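Vanbridge Bench Notes: Frequently Asked Questions
Can machines do shop-floor and household chores yet?

Maintained by Iqra Sial and Hauwa Ogbonna. Last revised in May.

What does the Vanbridge bench test cover?

Small-parts handling with two arms and multi-fingered hands. We publish results for kitting, insertion, sorting and a short list of household jobs. Welding, palletizing and anything done by a fixed gantry is out of scope. Those have been in production use for decades and are better documented elsewhere.

So, can a robot do this kind of work?

Partly. Picking up a known part from a known place is close to routine. Putting that part into a fitted hole is harder, and doing it many times in a row without a person stepping in is harder again. In our last round on the peg board, 73 percent of insertions were completed without help. A new hire at the Drulau plant would be expected to miss almost none.

Why use a peg board?

Pegs, plates and slots stand in for a large share of light assembly. The hand has to grip a cylinder, turn it to the right angle, line it up and let go without dragging it back out.
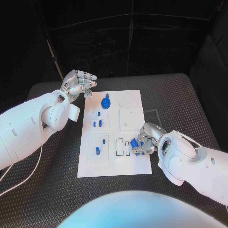 Most failures come at the letting-go step. A fingertip that stays in contact a moment too long will tilt a short peg, and the controller may still log the insertion as good. We score from the final position of the part and ignore the controller log.

Are two arms faster than one?

Not at present. The second arm is useful for steadying a part or for reaching the far side of a board, but the planner slows both arms when they come near each other. Expect a two-arm cell to run at roughly 2 times the cycle time of a person on the same task.

Does part size matter?

Yes. Thick cylinders are easier to grip but roll when laid on their side. Thin pegs stay put and are easily hidden by the fingers, so the vision system loses them during the approach. Mixed sizes on one board give the lowest scores.

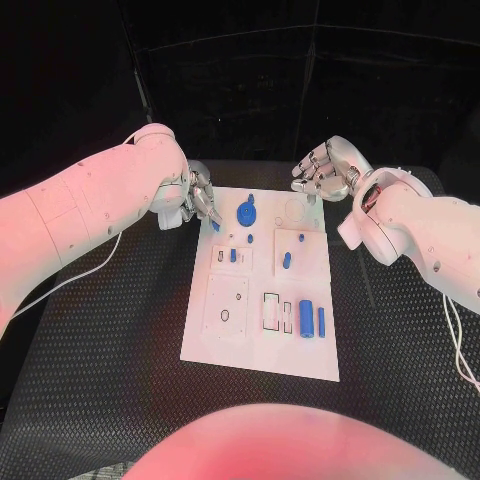
What about household chores?

Further off. Loading a rack with rigid dishes works in a kitchen that has been mapped beforehand. Folding, wiping and picking up clutter remain slow, and results drop when the room changes. The Anton protocol requires three different rooms for this reason, and no system we have tested has passed it in all of them.

Can I compare your scores with Effiong scores?

Only with care. Effiong allows one human reset per run — we allow none. Their part tolerances are also looser on the round holes.

Should a small shop buy a cell now?

If the job is one part, one fixture and long runs, a conventional arm with a simple gripper is cheaper. If parts change every week, wait, or budget for an operator who stays within reach of the cell.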